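How Does Soap Get Things Clean?

Try rinsing butter off your fingers with plain water. The water runs over the top and the butter stays where it is. Add a bit of soap and it comes off in a few seconds. So what is the soap doing?

Water is made of tiny pieces called molecules. They are far too small to see, even with the microscopes at school. Water molecules hold on to each other tightly, and they don't mix with oil or fat. You can see this if you pour cooking oil into a glass of water. The oil floats in a layer on top.

A lot of the dirt on your clothes is stuck there with oil. Some of the oil comes from food. Some comes from your own skin, which makes a little all the time. 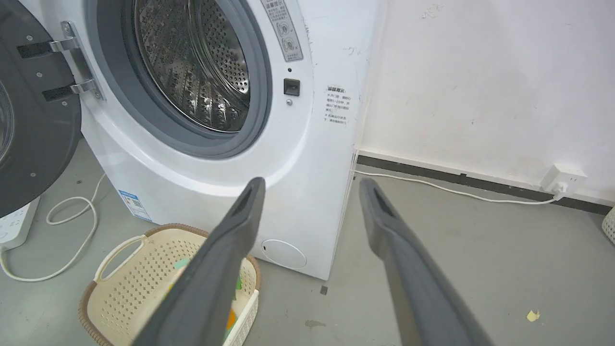

A soap molecule is long and thin, a bit like a tadpole. The head end likes water. The tail end likes oil and stays away from water if it can.

When soap meets a greasy spot, the tails poke into the grease and the heads stay out in the water. More and more soap molecules crowd in, until a small blob of grease is covered all over. Scientists call this ball a micelle (say "my-sell"). The outside of the ball is all heads, so the water can carry it away, grease and all.

Moving things around helps. Rubbing your hands together breaks the grease into smaller blobs, and so does tumbling clothes in a drum.

What is soap made from?

People have made soap for thousands of years. The old way was to boil animal fat or plant oil with water that had been soaked through wood ashes. The colour was often brown or grey, and the smell could be strong. 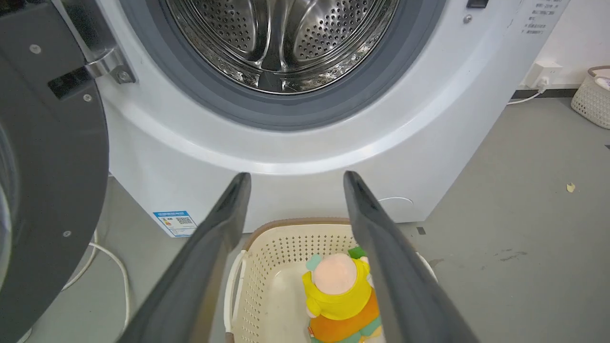 Most laundry powders and liquids today are detergents. They have heads and tails as well, but they work better than soap in hard water. Hard water has a lot of minerals in it. Ordinary soap joins up with the minerals and makes a grey scum, like the ring you sometimes find around a bath.

Try it yourself

You will need a plate, some milk, food colouring, a cotton bud and dish soap.

Pour in enough milk to cover the plate. Add a few drops of colouring near the middle. Dip the cotton bud in the dish soap and touch it to the milk. The colours will rush away from the soap, which is weakening the pull between the water molecules and grabbing at the fat in the milk. Tip the milk down the sink afterwards. Don't drink it.

Words to know

Molecule: a very small piece of a substance, made of atoms joined together.
Micelle: a ball of soap molecules with their tails on the inside.
Detergent: a cleaner that works like soap but is made in a different way.

Written by Dwynwen Bevan. Last updated February 2026.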